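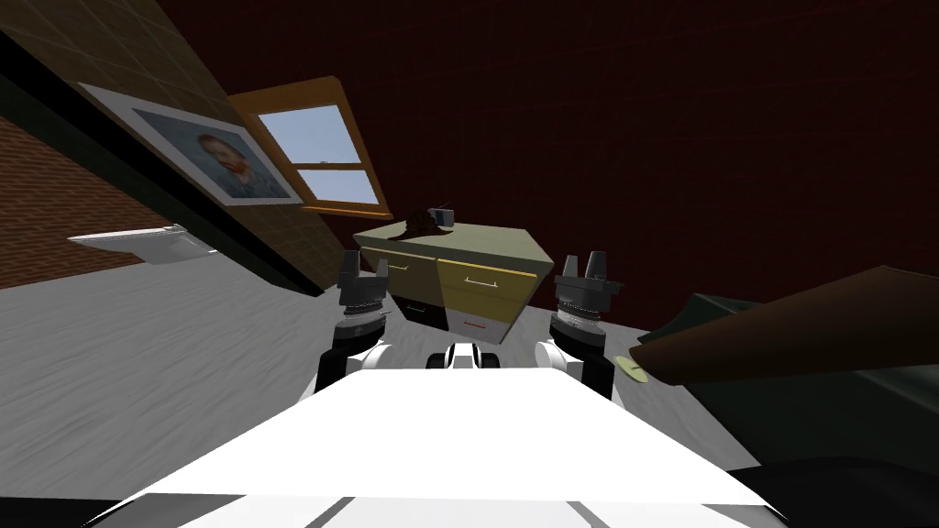 Attachment 1: simulator view from the robot, both grippers raised, four-drawer cabinet ahead.

Ticket: Sizing a purchase from sim runs – which gripper set, how many seats?
Product: Telley Simulator, home scenes pack
Status: Open, waiting on vendor quote
Opened: February 18, 2024

Original request

Hi all! We have been running Telley since December and we love it. We're now at the point of buying real hardware, and I want the sim work to drive the order instead of a catalog. The task is drawer opening with two arms, plus picking small things off the cabinet top. The scene attached is the one we use most. I like it a lot for planning, as two of the upper drawers have thin gold handles and the lower white one has a short red handle, so one cabinet gives us different grasps to plan for.

Three questions before I send numbers upstairs:

1. Do the stock two-finger grippers in the sim match the fingers in the Andby starter kit, or the longer ones in the Andby lab kit? The two are priced far enough apart that I need to pick one.
2. We have 4 seats. Can render jobs run without taking a seat?
3. The room loads at a slant in this view. Is that a scene setting? I'd like level views for the budget deck.

What we have tried

- Reloaded the scene from a clean install. Same slant.
- Ran 300 drawer episodes overnight on one seat. No crashes, very happy with that.
- Swapped in the lab kit fingers from the parts library. They load fine, but I can't find a part number to put on the order.

Reply from support

Thanks for the detail, this is a fun one to work on. On 1: the stock fingers are the starter kit fingers. The lab kit set is in the parts library under Ukelier, the name it had before the move to Andby, and the part number is in the notes field. On 2: render jobs don't take a seat if you start them from the queue page. Jobs started from the desktop window do. On 3: please send the scene file and the camera settings. The room angle can come from either one and we can't tell which from a still.

Update from requester

Found the number, thank you! And the queue page changes our plan in a good way – we can stay at 4 seats this year and put the money into a second finger set. Current draft of the order:

- Starter kit fingers, one pair
- Lab kit fingers, one pair
- Spare finger pads, pack of 120
- Giannakopoulos mounting plate, $1,603 with shipping

Still open: does the plate price include the bolts? The quote page doesn't say. Scene file and camera settings are uploaded to this ticket.

Reply from support

Files received and passed to the scenes team. We have asked sales about the bolts and will post the quote to this ticket. Please hold the plate order until then, the rest can go ahead.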